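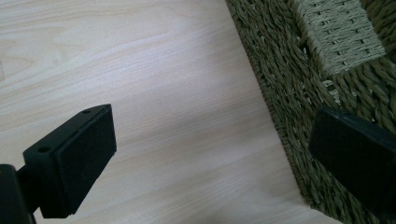

Clearing a width dropout on the Skesano hand-held gripper

Applies to: left and right units, basket and cloth tasks
Last revised: 2023-07-11 by Natalie Fothergill

A width dropout is a stretch of recording in which the finger opening holds one value while the fingers are still moving. The wrist video carries on as normal, so the fault is easy to miss until the trajectory is replayed on an arm. On the Muli arm it shows up as a jaw that stays open over the cloth and then closes at full speed when the signal comes back. Stop replaying any session with this fault until it has been checked as described on this page.

Symptoms

The width trace goes flat for 20 samples or more, then jumps. The log shows code 227 against the unit concerned. Shorter gaps are filled in by the recorder and do not raise a code.

Before you start

Disable the arm and lock out its supply. Only the hand-held units need power for this procedure. You will need the task basket, a grey test cloth, and the driver for the two screws on the finger.

Step 1. Find out which unit is at fault

Open the log and read the unit letter next to the code. If both letters appear within the same second, the fault is in the recorder and not in either gripper. Restart the recorder and run a new test before going further.

Step 2. Repeat the approach

Most dropouts we have logged came at the basket wall, where the operator turns the wrist and the cable takes a side load. Bring the gripper to the wall with the fingers open and hold it there while a second person watches the trace.
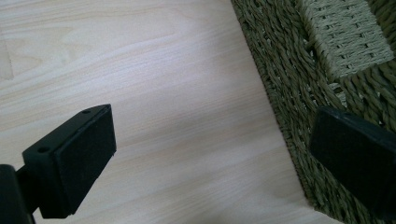
Fingers open at the basket wall, nothing held between them.

Keep the position for a slow count of five, then turn the wrist a little each way. A trace that goes flat on one side of the turn only points to the cable plug. A trace that goes flat whichever way you turn points to the sensor board.

Step 3. Check the cable

With the unit switched off, unplug the cable at the gripper end and look at the pins. Plug it back in until the collar clicks. The cable needs 700 mm of slack between the gripper and the first clip when the operator's arm is at rest. Roel Jacobs found two stations clipped at 400 mm in July, and both had logged the code.

Step 4. Run the two-handed test

Put the cloth in the basket. Work both units together, one steadying and one picking, and repeat until you have five clean picks with each hand.
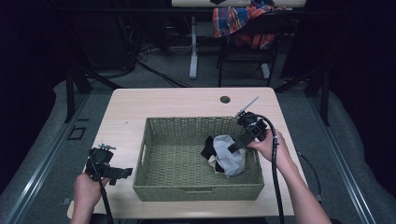

Can I keep the part of a session recorded before the dropout?
Keep it only if the flat section begins after a completed pick and the trim point falls before the next approach. Anything else is marked as rejected in Gedley, with the code in the notes field.

Step 5. Reset the zero

Unplugging the cable clears the stored zero. Close the fingers fully with nothing between them, press and hold the side button until the light goes steady, then open them to the stop. If the closed reading is not zero after a second attempt, check that the finger screws are tight and repeat. 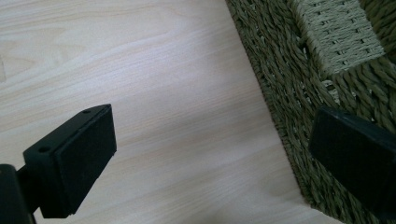
Once the zero is holding, repeat the approach from Step 2 with the recorder running and save the trace under the unit letter. Jiahui Liang compares it with the earlier one before the unit goes back on the rota.

Step 6. Return the arm to service

Remove the lockout and replay the new test at quarter speed with the basket empty. Keep a hand at the stop. If the jaw closes late or suddenly, stop the arm, lock it out again and tag the unit. Do not try a second replay.

Tagged units go to Ingvar Damgaard at Skaltholm with the cable still attached. Write the code and the step you reached on the tag.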